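Electrical Supply Help > Metals and Alloys

Is the "half-hard" copper strip from a reseller worth paying extra for?

Posted by Pejman Akbari

I make small batches of spring contacts and grounding straps in a rented unit in Todthorpe. Until April I bought plain annealed copper strip and had no complaints except that the contact fingers went slack. Now Okel wants to sell me what they call premium half-hard beryllium copper, and the price is silly. Their sheet says it "outperforms all ordinary copper" but gives no conductivity figure and no temper code. I asked for a mill certificate and got a brochure.

Has anyone here bought it and measured anything? I'm not interested in what the salesman told you.

Maite Valcárcel

A brochure isn't a certificate, so I'd stop there until they send one. Beryllium copper is a real improvement for springs, but you give up conductivity to get it, and a seller who leaves that number off the page probably knows why. For a grounding strap it makes no sense at all. Keep the soft copper for those.

Ask which alloy it is and whether it has been heat treated. If it hasn't, you would be forming it soft and then aging it yourself in an oven you may not own. Also ask about dust. Cutting strip with shears is one thing, but don't grind or sand the stuff without proper extraction.

I'd buy one short length and bend it on the bench next to what you already use.

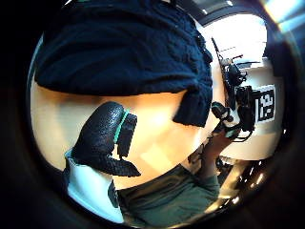 Light-colored wood tabletop, both times.

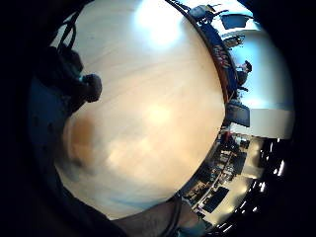 Seo-ah Hong wrote back that one bend on a bench proves very little, and that she had been fooled that way with a coil from Trilov. It felt stiff and springy out of the box, then the fingers relaxed after a few weeks inside a warm enclosure. She now cycles 2 samples in a simple jig and checks the gap afterward with feeler gauges. She also doubts Pejman needs beryllium copper at all. Phosphor bronze costs less, and for low current contacts she has yet to see a customer tell the difference.

Aslak Söderlund

just get the okel one, mine has been fine. had it in a panel for a while and no trouble

Pejman Akbari

Fine in what way, Aslak? Did you check the contact force or has it just not failed yet? I've written to Okel again for the alloy number, and I'm pricing phosphor bronze in the meantime.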